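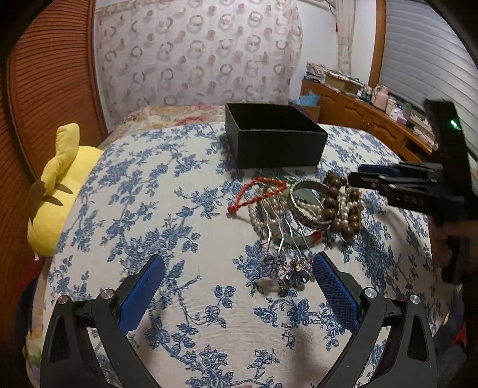

Erzsébet Tóth had eleven minutes before her next call and ate a sandwich for four of them. She does the buying at Stenura, a small outfit that records people doing ordinary household jobs with hand-held grippers, then passes the recordings on to teams training robot arms. I asked about the budget for the coming year. She laughed, then stopped laughing.

"Grippers aren't the problem. Everyone asks about the grippers."

So what is?

"Pads. Batteries. Chargers. Cases. The stuff that's on page two of the quote."

Right now they own 8 hand-held units, four pairs, all from Zamton. The plan is 36 by September. She wanted fewer. Levente Illés, who runs the recording side, wanted more, and he was in the next room so she called him in.

"I wanted fifty," he said from the doorway. "I'd still take fifty."

The quote from Zamton came in at 1,139 a unit. A second supplier, Carnar, came in at 2,501, with a sturdier linkage and a longer warranty. Tóth spent two weeks on the comparision and went with the cheaper one, plus a spares line she had to fight for.

"At the Carnar price I get less than half as many for the money. And people drop them. In homes, on tile. I'd sooner have one on the shelf ready to go."

Illés isn't fully sold. He likes how the Carnar jaws close, says there's less play at the tip. Matters most for small things - jewelry, hair pins, beads. A string of pearls is his least favorite object in the world, he told me. Everything tangles, and a tip that's slightly out of line picks up three things or none.

"Cups are easy. You can do cups with anything," he said. "Go and buy for the pearls."

Tóth's answer to that is pads. The soft ones with the grid texture wear smooth, and when they do, the recordings get worse well before anyone reports it. Last year pads came out of petty cash. Somebody would run out on a shoot and ring the office. This year there's a line for them, a set of replacements per pair per quarter, and she won't let it be raided.

Then working space. Stenura doesn't rent a studio and she doesn't want one. People record at home, on their own beds and tables, with their own patterned covers and whatever is on the cabinet behind. Cheap, and the customers ask for it. But it means kits go out by courier and have to come back, so: hard cases, foam, labels, insurance. She priced the insurance last. "Big mistake. Do that first."

Takács, the courier firm they use, wants volume numbers by the quarter. She dosn't have them yet.

What would she tell someone buying their first set? She thought about it while looking for her headset.

"Borrow a pair before you sign. Get the charging time in writing. Ask who fixes them and where - ours went abroad the first time, five weeks gone. And buy even numbers, people have two hands."

Illés, leaving: "And get the pads."

"I said the pads."

The order isn't placed. Two signatures still missing, one of them hers - she wants the repair terms changed first. Zamton has promised a new draft by noon tomorrow. Her phone was already ringing.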